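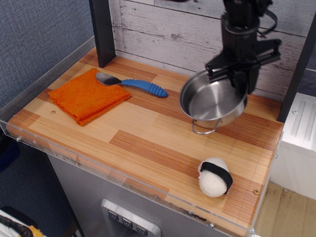 Can a machine do the kitchen chores yet?

Some of the small ones, slowly, if somebody sets the counter up first. That's where I've landed after a couple of years of paying attention, and I'm going to post the long version because I keep getting asked.

7 June 2019. Thread. I'll add to it through the evening.

When people ask this they usually mean one of two things. Either "can I buy something that does the dishes" or "is my job at the plant going away." The answers are different and I'll try to keep them apart.

Dishes first. You already own a dish machine. It's a box that sprays hot water. It works because someone else does the hard part, which is picking up the plate, scraping it, finding a slot for it, and later putting it back in the right cabinet.

So the chore that's left over is handling. Pick up, carry, set down, let go. A four-year-old is decent at it. Machines are still poor at it outside of a fixed setup.

Take a pot. One small steel pot. An arm can grab it by the rim and lift it. That's real, and a few years back it was a lot harder to get.

But gripping the rim off to one side means the weight hangs away from the fingers. Steel is slick. If the pot has water in it, the whole thing wants to tip. You and I fix that with our wrist and don't notice. An arm has to have been told, or has to have learned it.

Shiny metal is also rough on cameras. A brushed bottom throws highlights that move when the camera moves. Depth sensors see holes in it. I've watched a depth picture of a saucepan that looked like a donut.

Wire handles are worse. Thin, they swing, and they're never where you left them. I would take a plain pot with no handles over one with two wire ones any day of the week.

Then there's cloth. A folded towel is easy to look at and hard to pick up. Pinch one layer and it unfolds. Pinch too deep and you're pushing on the counter. Every laundry folding machine I've read up on has the same trouble, getting hold of the right edge.

Spoons. A fat rubber grip helps a lot. Ridges help too. A flat teaspoon lying on a hard counter is miserable for two stiff fingers, they just skate over it.

Soft things are mostly forgiving. Plush toys, sponges. You can be off by quite a bit and still come up with something in the hand.

Someone asked what "set the counter up first" means. It means the same counter, same height, light that doesn't change much, a lip so nothing rolls off, and few enough objects that they aren't piled on each other. My own kitchen fails on every one of those by breakfast.
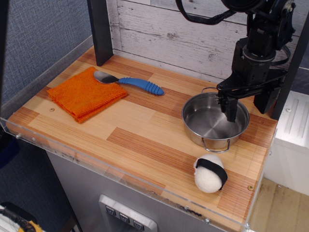

Shop Automation Club, Piltard Works - members' posts

OK, back. Dinner got in the way.

I wanted to say something about reaching into a pot, which is a different job from lifting one. Lifting is done from outside, with room on all sides. Going in means the fingers, the knuckles and whatever is bolted behind them all have to clear the rim.

Most grippers are wider than you'd think once you count the brackets. So a small pot gets crowded quickly. You can drop something in from above without much trouble. Getting it back out is where you hit the wall of the pot.

Wiping the inside is harder again. You need to push, but only so much, and follow a curve. Push too hard on a light pot and it slides across the counter. A person holds the pot with the other hand. One arm doesn't have another hand.

That's a thing I wish more people would say out loud. A lot of chores are two-handed and we forget. Opening a jar. Scraping a pan. Wringing a rag. Folding anything bigger than a napkin.

You can clamp the work down and get by with one arm. That's what we do on the floor all the time. It's called a fixture and it's the least exciting and most useful item in the building.

Which gets me to the shop side.

We have 3 cells at Piltard that run with an arm in them. Two load parts and one packs. The packing one is a Vornik and it's been on the line the longest. They all work because the parts show up in the same spot facing the same way.

The Vornik does more than 2,000 picks on a normal shift. Sounds like a lot. It's the same pick. Move the tray two inches over and it will go to the old spot and close on air until someone walks over.

So is it doing a chore? I'd say yes, one chore. Ask it to also sweep up the cardboard bits under its own table and you're hiring a second machine, or handing a person a broom.

The broom is still a person here. So is emptying the scrap bins, untangling air hoses, wiping down the fixtures, and finding the 10 mm socket. I don't see any of those changing by July, or for a good while after.

Somebody in the replies said their brother-in-law's plant is "fully automated." Could be. Every one of those I've toured had a crew in the back doing the cleaning and the clearing of jams. The headcount moved, and some of it did go away. I won't pretend it didn't.

What has changed is how the machines get taught. Used to be you typed in points. Now you can move the arm through the job by hand, or steer it from another controller, and do that again and again with the stuff in different places. Then software tries to work out what the runs have in common.

I was skeptical of that. I'm less so now. Trương put out a short write-up on picking up kitchen items from shown examples and the part I liked was that they listed the misses. Spoon knocked off the towel. Pot let go too early, too high. That kind of list tells me more than a clean video.

Clean videos, by the way. When you watch one, look for the cut. Look for whether it's sped up. Check if the objects start in the same place each time. I'm not saying anybody is lying. It's just that a good 20 seconds can come out of a long bad afternoon.

Question from the replies: what would I count as "yet"?

Fair. My test would be this. Put it in a kitchen it hasn't been in. Leave a pot, a spoon and a dishrag on the counter like a normal person would. Come back in an hour. Pot's clean and put away, spoon's in the drawer, rag's hung up, nothing's broken. And it does it again the next night with different lighting and a cereal bowl in the way.

I haven't seen anything pass that. Pieces of it, yes. Pick up the pot, fine. Put the spoon in a bin, fine. Stringing them together is where it falls down, because a small miss on step one turns into a big one by the time you get to the end.

A person drops the spoon, says a word, picks it up. Noticing that you dropped it is a skill too. Plenty of machines will carry on and stir with nothing.

Another one from the replies: what about the vacuum robots? Those count. They work because the floor is flat and bumping into things is allowed. Take away either of those and it gets hard. Nobody wants a thing that finds the edge of your glassware by bumping into it.

And cost. We priced a Jukov arm for the club bench. The arm itself was OK. Then you add the gripper, the mount, a camera, a guard, spare fingers, and the hours. The hours were the big number. Same would go for your kitchen, except you'd be the one putting in the hours.

If you are on a shop floor and wondering what to do with all this: learn to teach the arm. It's not hard to start. The people who are good at it around here are mostly the ones who did the job by hand and know where the part likes to stick - not the ones with the most software.

If you're at home and wondering: keep the sponge. Buy a dish rack you like.

Last few and then I'm off.

Yes I think it gets there for some chores. Clearing a table onto a tray seems close to me. Loading a dishwasher, further out. Scrubbing burnt rice off a pot, I'd put that way down the list, and it's the one I'd pay for.

No I don't have a date. People who give you dates are selling something or have never had to re-teach a pick after somebody bumped the table.

Club bench is open after second shift. Bring a pot with a lid if you have one you don't mind getting dented, we're short on lids.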